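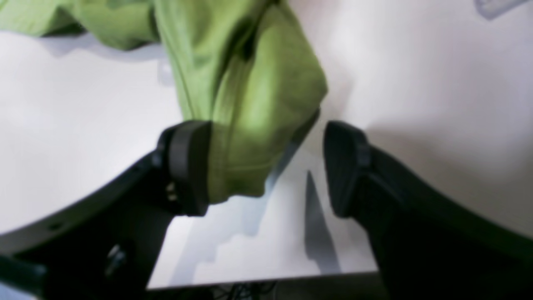

Figure 3. Wrist view at the folding station. The left finger is against the lower part of a green garment; the right finger stands clear of it.

4.2 Changes in the folding task

Before April the folding room at the Cestdale site was run entirely by hand. Each folder took garments from a bin, shook them out, laid them on the table, folded them and put them on a stack. The workers we interviewed did not describe these as separate steps. One said she had never thought about the shaking out until she was asked to write it down for Pravance, the firm that set up the two-arm station.

The station split the job in a way the workers had not asked for. Picking up a bunched garment and finding two corners became the robot's part, together with the folds. Checking, sorting and dealing with anything the robot gave up on stayed with the staff. During the observation period we logged 3160 garments at the station. A worker stepped in on 288 of them. Most of these cases came early in the cycle, when the cloth was still in a heap and a sleeve or hem was hidden inside it. A grasp with only one finger on the fabric (Figure 3) was the sort of moment the workers learned to watch for, and several told us they looked at the fingers before they looked at the garment.

Once a shirt was spread and held at two corners, workers mostly turned to other work. They used this time to check for marks and damage. Under the old routine, checking took place with the garment in the hands, and a folder could feel a thin spot or a loose seam as well as see it. At the station they had to judge by eye, often from the far side of the table. A dark patch on a cotton shirt could be a stain, a damp spot or a shadow, and the only way to tell was to wait for the arms to let go. Randi Söderlund, the shift lead, changed the procedure after 30 days so that doubtful garments went to a side table and were checked by touch before packing.

Views on the change were mixed. Folders with sore wrists or shoulders were glad to do less lifting. Others missed the steady pace of folding and found it tiring to wait and watch. "You are always half doing something," one worker said. Two of the longest-serving staff asked to go back to the manual tables - both requests were granted - and they kept handling knitwear and children's sizes, which the station did not take.

Pay grades did not change during the study. Job titles did, from folder to station attendant, and this caused more discussion than we expected. Several workers felt that the new title left out the part of the job they were good at. The manager at Enriquez, the laundry's parent company, told us that the title had been chosen to match the training record and that no one on the floor had been consulted.
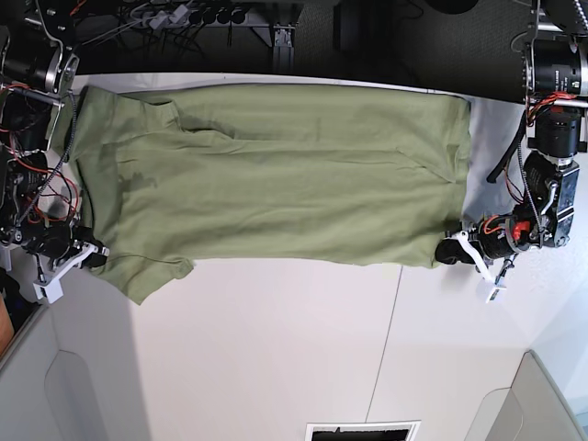

4.3 Training and handover

Training lasted two shifts for each attendant. The first covered stopping and restarting the arms, and the second covered clearing a garment and laying it out again by hand. Written instructions were kept at the station, but most attendants said they learned the work from each other.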